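Ticket: Match stream freezes at kickoff, audio continues
Product: Lurton player (web and TV)
Opened by: Surachet Chuensuk, Petchrat supporters club
Handled by: Mahfuz Munasinghe
Status: Solved, waiting for one confirmation

Surachet Chuensuk, 18:52
Good evening. We show the league matches of Petchrat for our members who live far from the stadium. In the last three home matches the picture stopped a few seconds after kickoff, but the commentary went on normally. The picture came back by itself after 80 seconds. In the last match we missed the first goal because of this, and I received many angry messages. Before kickoff, during the warm-up, everything is fine. The second half is also fine. Please advise.

Mahfuz Munasinghe, 19:20
Thank you for the clear report. Could you tell me these things, please:
1. How many people were watching when it froze?
2. Does it happen on phones, on TVs, or both?
3. Do you change anything at kickoff, for example the scoreboard graphic or the camera?

Surachet Chuensuk, 19:41
1. The counter said 321 in the warm-up and a little more than 2,000 at kickoff.
2. Both. I watched on my phone and my brother on his TV, and we had the same freeze.
3. Yes. Decha Bunnag sits in the press box and turns on the scoreboard overlay when the referee blows the whistle. The camera stays the same, it is always the one on the halfway line.

Mahfuz Munasinghe, 20:15
My first idea was the number of viewers, so I looked at the server side. I found no overload there. The audio and the video leave from the same server, and the audio had no gap. I do not think it is the load.

Now I suspect the overlay. Can Decha export the settings of the encoder and attach them? The file is under Tools, Export profile.

Decha Bunnag, 20:58
Attached. I want to add that the overlay is the same one we use since the preseason, and it never gave a problem in the cup matches. The cup matches were at the ground of Plusdale, with their encoder, so maybe it is not a fair comparison.

Mahfuz Munasinghe, 21:30
It helps very much, thank you. In your profile the overlay is saved at 60 pictures per second, and the camera sends 50. When you turn it on, the encoder restarts the video with the new value, and the player waits for a full new segment. At Plusdale they have 50 in both places, as I could check with Horacio Núñez, who does their broadcasts.

Please try this before the next match:
- Open the scoreboard overlay and set the rate to 50.
- Save the profile under a new name, so you can go back.
- Turn on the overlay before the warm-up, with the clock at 00:00, and only start the clock at kickoff.
- Do not change the bitrate at the same time. If we change two things, we will not know which one helped.

Decha Bunnag, 21:44
Can I test it without a match? The stadium is closed until the youth game.

Mahfuz Munasinghe, 21:50
Yes. Make a private channel and send any video with the correct rate. The overlay does not know if there is football behind it.

Surachet Chuensuk, 16:05
We tested with the old profile and the freeze came back in the private channel, exactly as in the match. With the new profile we turned the overlay on and off 41 times and there was no freeze. Renji Hamada watched on his TV at home and I watched on my phone.

Pictures attached to this message: 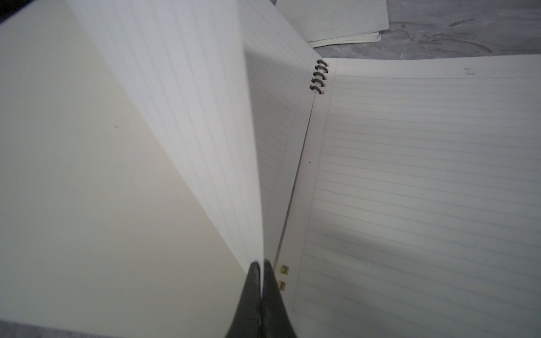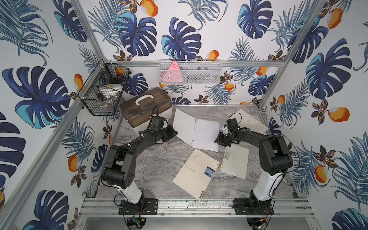 Monstera leaves on the wallpaper

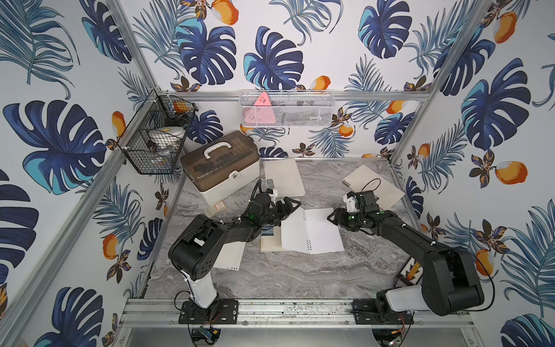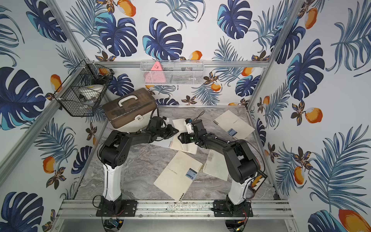
One small thing remains. On Renji's TV the clock of the scoreboard is one second behind the clock on my phone. Is it connected with the change? The members will for sure notice it when there is a penalty.

Mahfuz Munasinghe, 16:38
No, it is not connected. The TV application keeps a longer buffer than the phone, so the whole match arrives a little later there, together with the clock. You can make it shorter in Settings, Playback, Low delay. I recommend it only for members with a good connection, otherwise they will have short stops during the match.

Surachet Chuensuk, 17:02
Understood. I will write this in the message to the members. We play the derby against Wetent in December and I expect more viewers than usual. Please keep the ticket open until the youth game is finished, then I will confirm.

Mahfuz Munasinghe, 17:10
No problem, it stays open. If the freeze returns, please write down the match minute and send me the log from the encoder before you restart it. The log is deleted at each restart.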